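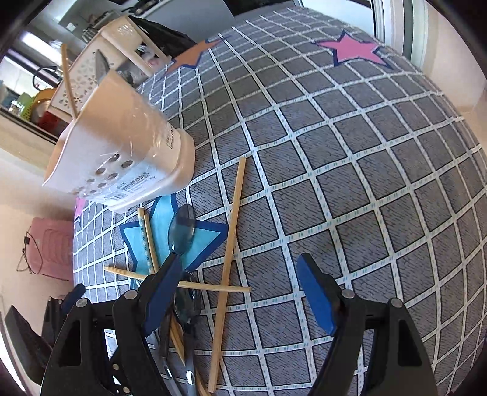 Utensils on the grid mat.

Corina Wieser
04/07/2025

1/ I'm a hand and wrist doctor at the Plumura clinic. A few posts on how to get more out of a first visit. I see the same lost minutes every week and most of them can be saved at home the night before.

2/ Write down when it started. A month is enough. "April, after I painted the hallway" tells me a lot more than "a while ago." If it came on slowly and you can't pick a month, say so. That counts as an answer.

3/ Tell me which fingers. People say "my hand goes numb" and they mean the whole hand, but when I ask them to watch it for a week it's often the thumb, index and middle finger. Or it's the little finger, and that points to a different nerve at a different place in the arm.

4/ Does it wake you up at night? Do you shake the hand to make it better? Put both on the list. Patients tend to leave the night part out when they feel fine at the appointment.

5/ Bring the names and doses of what you take. All of it, including vitamins and the pills you buy without a prescription. A photo of the labels works. "The small white one, 500 I think" does not work.

6/ Blood thinners, diabetes, thyroid trouble, pregnancy. Please mention these even if the form didn't ask or you think it has nothing to do with your wrist. Some of them change what I look for and some change what I can safely do.

7/ If you had an X-ray or a scan somewhere else, bring the pictures as well as the report. Call the place that took them and ask how they hand them over. Ortner, the practice down the street from us, sends ours across in 24 hours if the patient signs for it. Other places take longer, so call early.

8/ Same with nerve tests. They aren't much fun and I would like to avoid repeating one that was done properly last spring.

9/ Take your rings off at home if the hand is swollen and they still come off. If they don't, leave them alone and tell the front desk when you come in.

10/ Sleeves. Wear something that goes up past the elbow. I examine the neck, the shoulder and the elbow too, and a tight winter sweater costs us both time.

11/ Do you wear a splint? Bring it and put it on the way you normally do. My colleague Flurina Auer is our hand therapist and she finds a lot of them on the wrong side, or so tight that they leave marks. She can fix that in a minute.

12/ Think about what you can't do right now. Open a jar, button a shirt, hold a fork, carry a bag up the stairs. Pick the two that bother you most. I write them in the chart and we check them again next time. It's a better measure than "how's the hand."

13/ Your work matters, and so do your hobbies. One man told me he had an office job and that was true. He also laid 2000 bricks for a garden wall over his vacation. We got to that at the end of the visit, with my hand already on the door.

14/ You can say no to an injection on the first day. You can also ask me what happens if we wait. For a lot of hand problems, waiting with a splint for some weeks is a reasonable choice. For a few it isn't, and I'll tell you which kind you have.

15/ Don't wait for a routine appointment if you have a finger that turned white or blue and stays that way, a hot red hand with a fever, a deep cut followed by numbness, or a finger you suddenly can't bend or straighten after an injury. Go and get seen today.

16/ Someone asked about bringing a family member. Yes, please. Two people remember more than one. Taking notes is fine with me. If you want to record the visit, ask first and I'll usually say yes.

17/ Jeferson Toledo at our front desk has put most of this on a single sheet. It goes out with the appointment letter from now on. If you already have your letter and want the sheet, call the desk and he'll mail it.

18/ I can't give advice on your own hand in the replies, so please don't post scans or reports there. General questions are fine. I'll do a separate thread on trigger finger later in the month.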